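Ticket: Recipe scaler turns servings into nonsense, also eats my fruit section
Product: Prisano meal planner, web version
Opened by: Halima Bashir
Assigned to: Femi Yusuf
Opened: 8/31/22
Status: Closed (fixed, with one grumble outstanding)

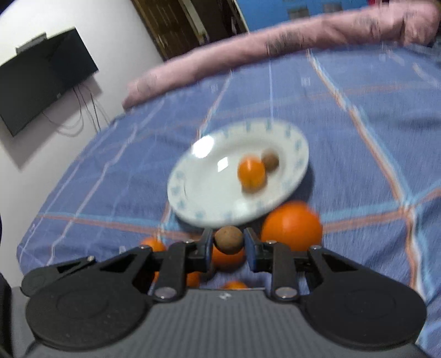

What happened

I keep a household cookbook in Prisano. It has been a calm and uneventful relationship since February, when I moved everything over from Zein, which had its own problems and which I won't go into here.

Last night I opened my citrus salad, which serves four, and used the scaler to bring it up to 14 for a family lunch. The orange quantity went from 6 to 1,792. The sugar stayed at two tablespoons. I like my relatives, but I don't own an orchard, and two tablespoons is frankly stingy for that much fruit.

I then pressed Undo. Undo removed the entire Fruit section of the cookbook from the sidebar. Search still finds the recipes, so they exist somewhere. They just don't live anywhere.

What I expected

21 oranges.

What I already tried

Logging out and in. Another browser. Clearing the cache, which also logged me out of my bank, my library and the site where I pay the water bill. Reading the help page on scaling, which says "Scaling is easy!" and then shows a button.

Reply from Femi Yusuf

Hi Halima, thanks for the detail, and sorry about the water bill. Two questions before I go digging. Did you type 14 into the servings box, or use the plus button? And did the recipe come over in the Zein import, or did you enter it by hand?

Reply from Halima Bashir

Plus button. I pressed it, nothing happened, so I pressed it again like anyone would. After a while it jumped all at once. The recipe came over in the import.

Log, F. Yusuf

Made a test cookbook and imported a Zein file with one recipe in it. Plus button works. Twenty presses, no trouble, servings go up by one each time. Disappointing.

Slowed the connection down to something like a rural train. Now the plus button sits there doing nothing, and the presses pile up behind it. When they finally go through, some of them are treated as "double this" instead of "add one." That explains why the number shot up. The box showed 14 the whole time because the box only knows what it was told last.

Tried to land on 1,792 exactly. Couldn't. Got 48, then 384, then 70, then a recipe for one and a half people. Close enough to call it the same bug.

Sugar: imported as "2 tablespoons, to taste." Anything with "to taste" in it is read as plain text and never scaled. This is by design. I have looked up who designed it and it was me.

Missing section: Undo rolls back the last saved change. On Halima's account the last saved change was not the scaling, which never saved properly. It was the creation of the Fruit section. So Undo did what it was asked, on the wrong thing, months late.

Reply from Femi Yusuf

Your Fruit section is back. I restored it from the backup and all 30 recipes are in it. Please check that they're in the order you like, as the backup keeps them alphabetical.

For now, type the number of servings straight into the box and press Enter. Leave the plus button alone until the fix is out. If a quantity looks wild, reload the page before you touch Undo.

Reply from Halima Bashir

Section is there. Typed 14, got 21 oranges, felt quite emotional. The order is wrong, though. I had them by season and now Apple Crumble is next to Apricot Something, which I don't remember making and am not sure I'd want to.

Reply from Femi Yusuf

Order by season isn't kept in the backup. You can drag them back, or sort by tag if you tagged them.

Reply from Halima Bashir

I did not tag them.

Log, F. Yusuf

Fix went out in the Drullstead release. The plus button is grayed out while a press is being saved, and "double" has its own button, well away from it. Undo now shows what it is about to undo and asks first. Retested on the slow connection: 4 to 14 servings, 6 to 21 oranges, three times running.

"To taste" still doesn't scale. Opened a separate ticket and assigned it to myself.

Reply from Halima Bashir

Works here too. Lunch went fine, we had leftovers. You can close this – but please put me down as wanting the season order kept in backups. I've dragged the first dozen back by hand and I'm leaving the rest until winter.

Closed by: Femi Yusuf
Linked request: Keep custom recipe order in backups (open, one vote)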